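Sealing marble counters, yes or no?
Kitchen and Bath board > Countertops

dgodoy
Posted Feb 11, 2025
We put in white marble with gray veining last June. The installer in Drestport said to seal it twice a year. My neighbor has the same stone and has never sealed hers. I already have two rings near the sink and one dull spot from lemon juice. Would sealer have stopped those? 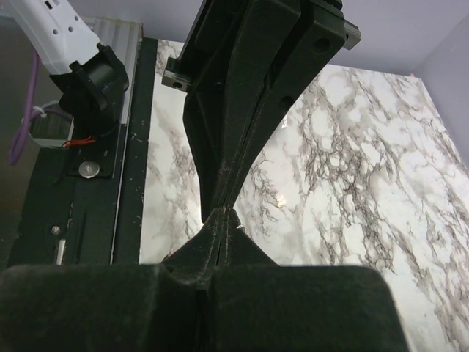
I have a quote for $290 to have it done, and I would like to know if that is a fair price before I call them back.

r_ostrowski
Rings from a glass are usually etching. Sealer does nothing for etching. It slows down oil and wine soaking in and that is all. $290 is too much for wiping on a liquid. A bottle of Holst is $39 and will do a kitchen your size several times over.

cullinane_c
Disagree on the price. If they hone out the etched spots first, $290 is cheap. Ask what is included.

r_ostrowski
She said sealed. She didn't say honed.

dgodoy
It's only sealing, I checked the quote. No honing.

bent.s
I have had marble for four years, gray and brown veins on white. I do the water test. Put a spoonful down, wait, wipe it up. If the stone under it is darker, seal it.

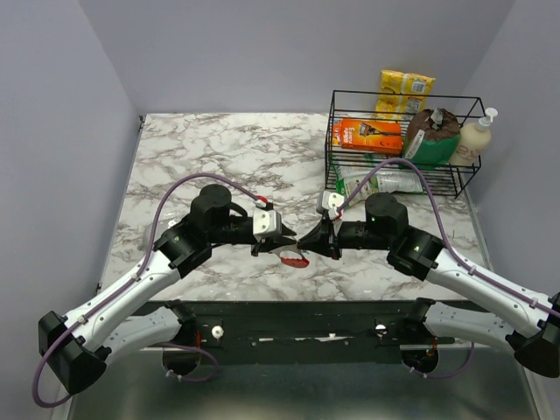
Mine passed every time until this winter. I don't go by the calendar and I don't think twice a year makes sense for a counter that isn't used hard.

cullinane_c
Twice a year is fine if you cook every day. Honed stone takes up more than polished. Which do you have?

dgodoy
Polished. I'll try the spoon test tonight.

dalva_n
Whatever you use, keep metal feet off the stone or put felt under them. I had a rust mark from a can that took two poultices to get out. I keep snacks and boxes up on a rack now and wipe under it when I do the rest of the counter.

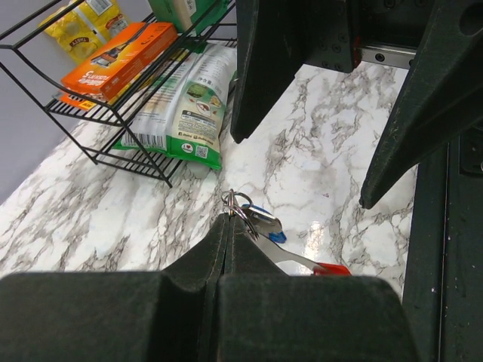
Black wire rack on the marble, orange box on the upper tier

r_ostrowski
Felt holds water. Use clear rubber bumpers.

dalva_n
I have had felt under mine for a year with no marks, but I dry it.

dgodoy
Did the test by the stove and by the sink. Only the sink side went dark. Going to buy the Holst and do that half first.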